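我得先承认,我对“成功率”这三个字有点过敏。

起因是十二月那阵子,组里轮流读论文,轮到我讲 Grurnix 那篇家务整理的报告。摘要写得很漂亮,衣物拾取放进筐里,200 次试验,数字高得让人想鼓掌。我讲到一半,坐在后排的 Isabelle Lévesque 举手问了一句:“失败的那些,是怎么失败的?”我翻遍正文和附录,没有。连一句“多数失败发生在某某阶段”都没有。我当场就卡住了,只好说会后再查(后来也没查到)。

从那以后我看这类工作,第一件事就是翻失败记录。翻不到,我心里就先扣分。这话说得有点霸道,但我想认真讲讲为什么。 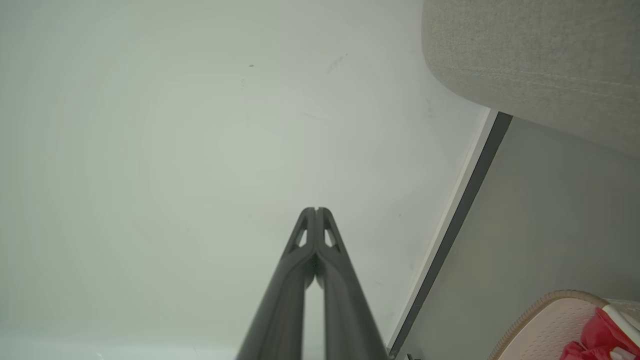 腕部视角是我最近想得最多的东西。大家都爱给机械臂手腕装相机,理由我也背得出来:离得近、遮挡少、动作和画面绑得紧。可你真的坐下来一段一段看腕部的录像,就会发现有大把的时间它几乎什么都没看到。两根深色手指并在一起,尖端对着一大片米白色的平面,要抓的那团红色只在右下角露了一点点边。策略在这种时刻凭什么决定往哪儿走?要么靠另一路相机,要么靠记忆,要么就是靠训练数据里的惯性,反正大概往那边挪就对了。这三种解释对应三种完全不同的能力,可是在一张成功率的表格里,它们长得一模一样!

我自己做过一个很土的实验。我们那套系统叫 Trorkach,头部一路相机,两只手腕各一路,训练数据是遥操作录的。我把腕部画面换成同一段录像里更早的旧画面,再跑一遍,想看看它到底有多依赖这路输入。结果在靠近阶段,换不换差别很小;到了手指快碰到布料的那一小段,一换就垮。说白了,腕部相机在大部分时间里是个摆设,在一小段时间里是命根子。这个结论一点都不惊人,做过的人大概都有体会,可我居然找不到几篇论文肯花半页纸把它写出来。

Luminița Pîrvu 跟我争过这个事。她的意思是,端到端的方法本来就不该拆开来看,你非要问每一路相机在每一秒贡献了什么,等于拿旧时代的尺子量新东西。她还说,人叠衣服的时候也讲不清自己在看哪里。我觉得后半句挺有道理,前半句我不服。人讲不清,是因为人不用写论文呀。你既然把三路相机写进了系统图,还专门用一段话论证它们的必要性,那读者问一句“少一路会怎样、什么时候会怎样”,总不算过分吧。

再说布料。刚性物体抓歪了,杯子会倒,方块会滑,一眼就看得出来。布料不一样,捏住哪儿都算捏住。你抓到领口也行,抓到袖子也行,抓到两层之间的褶皱也行,提起来都是一团。于是“抓取成功”变成了一个特别宽容的指标。Mogensen 那个基准里,衣物离开支撑面就记一分,我第一次看到规则的时候愣了好一会儿。提起来以后呢?下一步要抖开、要找边、要对折,抓的位置差一个手掌,后面整条路都不一样了。 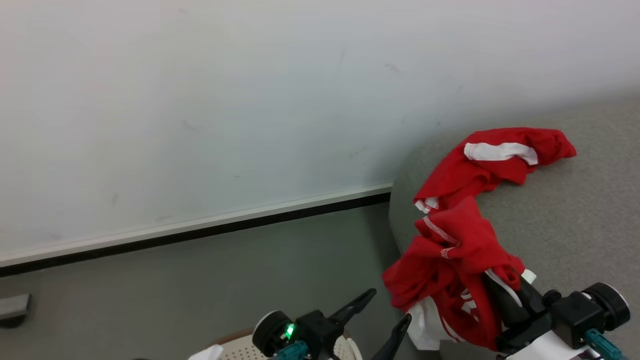

那布料任务到底该报告什么才算数?我的看法是,至少要报告抓住的是哪个部位,以及从那个状态能不能接着做下一步。

我知道会有人说,标注部位太贵了。我们试过,真没有想象中那么贵。挑 50 段录像,在手指闭合的那一刻停下来,人工写一个词:领口、下摆、袖子、说不清。一个下午就弄完了,两个人各标一遍,对不上的再讨论。有意思的恰恰是“说不清”那一栏,它比我预想的大得多,而且后续对折几乎都从这一栏里开始出问题。这么一来,原先那个好看的总成功率就有了内容:哦,原来我们会捏,可是不太会挑地方捏。知道了这个,下一轮数据该往哪儿补,心里就有谱了。

双臂的情况更麻烦一点。两只手的任务,论文里常常只给一个总分,可我看录像的时候,经常是一只手在干活,另一只张着等在旁边。等,有时候是对的,它在等布料垂下来,或者在给对方让位置;有时候纯粹是不知道该干嘛。从单独一帧里你分不出这两种等。得看后面几秒,还得看很多遍才敢下判断。我现在会单独记一项“双手都在接触”的时间占比,粗糙得很,但总比没有强。Giltier 的团队后来跟我交流,说他们内部也在记类似的东西,只是从来没放进过文章,怕审稿人嫌啰嗦。你看,大家其实都在记!那为什么不能写出来呢?

我猜一大半原因是篇幅。会议论文正文就 8 页,方法图占掉一块,对比表占掉一块,消融再占一块,失败分析就只能去附录,附录又没什么人看,没人看就越写越短,最后短成一句“我们观察到若干失败案例”。若干是几个?哪几种?这句话每次都让我想摔键盘。

另一半原因嘛,说出来不太好听,就是怕。把失败摊开,别人就知道你的方法在什么地方脆。可我真心觉得,脆在什么地方才是这个领域最值钱的信息。我从一篇老老实实列了 9 类失败的技术报告里学到的东西,比从一摞刷榜文章里学到的都多。那篇的总成功率其实挺难看的,我到现在还在引用它。

当然我也得给自己泼点水。我这套要求,在我们自己的上一篇文章里也没全做到,部位标注是投稿之后才补的,腕部相机替换那个实验只跑了一种任务,换成毛巾会怎样我还不知道。Luminița 看完草稿在旁边批了一句“那你先做毛巾”。行,毛巾已经买了,灰的和白的各一叠,下周开始录。

分享 50 评论 9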